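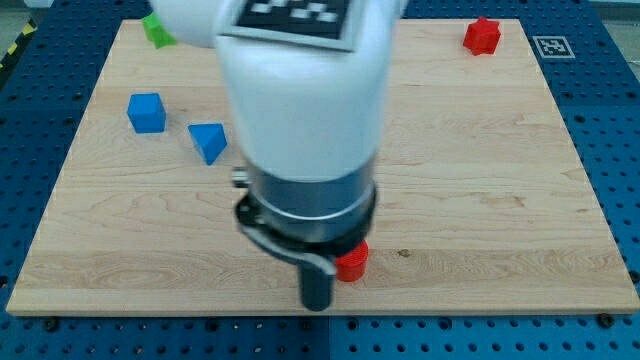

Teaching by hand: is 50 demos enough?

tallgrass81
We're showing the arm a pushing task on the board, red cylinder first, blue cube after that. Fifty demos by hand guiding. The Okeo write-up says that's plenty. I have my doubts.

Dramside
Plenty for what? For the cylinder starting in the same spot every time, sure. Move the stars in from the back corners and see what you get.

leonie_camenzind
I'd do it by remote control. When you grab the arm, your own push gets mixed into the force readings.

tallgrass81
Tried remote for an afternoon. I got 2 clean runs and a sore neck. You can't feel when the rod touches.

Dramside
You can't feel much through a big arm by hand either - you mostly feel the arm.

leonie_camenzind
Disagree. Slow down and you do. My trouble is with the numbers people quote. Kanaan says 81 percent, but on which start positions?

zosix_user
We recorded 800 and it still shoved the cube on Thursday when it was meant to go for the prism. More demos of the same habit, same habit.

tallgrass81
So vary the starts and hold some back for testing. Fine. I'll post the bad runs too.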